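Zwischenbericht an die Förderstelle Zament
Projekt: Steuerberatung für Grenzgänger und Rückkehrer, Standort Panddale
Berichtszeitraum: bis Ende Juli

Im Berichtszeitraum haben 168 Personen die Beratung in Anspruch genommen. Die meisten Anfragen betrafen die Anrechnung ausländischer Quellensteuer und die Frage, in welchem Staat eine Rente zu versteuern ist. In 73 Fällen wurde eine Erklärung vollständig vorbereitet und an das Finanzamt übermittelt.
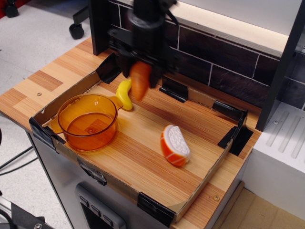
Warum liegt die Zahl der abgeschlossenen Fälle unter der Planung?
Viele Ratsuchende warten noch auf Ansässigkeitsbescheinigungen aus dem Ausland. Ohne diese Unterlagen reichen wir keine Erstattungsanträge ein.

Die Beratung wird von Floarea Ghiță und Abenezer Degefa geführt. Tsehay Moges hat im Mai die Terminvergabe übernommen - seither liegt die Wartezeit bei 7 Werktagen. 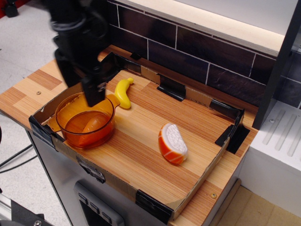
Messbecher aus orangefarbenem, durchsichtigem Kunststoff, darüber der Greifer.

Drei Fälle mit Beteiligungen an ausländischen Gesellschaften haben wir an die Kanzlei Drirno abgegeben. Sie gehen über den vereinbarten Beratungsumfang hinaus, vor allem bei der Hinzurechnung nicht ausgeschütteter Gewinne. Die Betroffenen wurden schriftlich informiert,

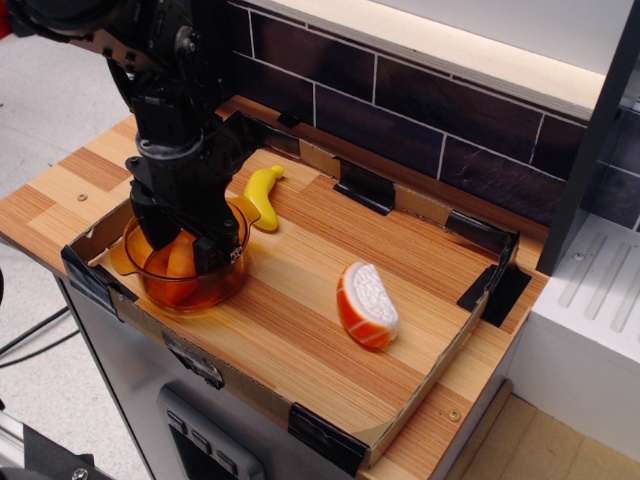
und die Akten sind mit ihrer Zustimmung übergeben worden. Kosten sind dem Projekt dadurch nicht entstanden.

Die Personalmittel wurden planmäßig abgerufen. Bei den Übersetzungen ist der Ansatz fast aufgebraucht. Solange Coste beantragt deshalb eine Umschichtung aus den Reisekosten - der Antrag liegt bei.
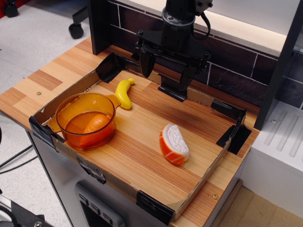
Spielzeugbanane und Orangenspalte, links der Topf.

Im nächsten Abschnitt stehen die Merkblätter zur Doppelbesteuerung an. Wulan Chin stimmt die Entwürfe mit dem Verein Mamo ab.

Weitere Berichte
Merkblatt Quellensteuer, Entwurf
Sachbericht Vorjahr
Umschichtungsantrag Übersetzungen
Sprechzeiten Panddale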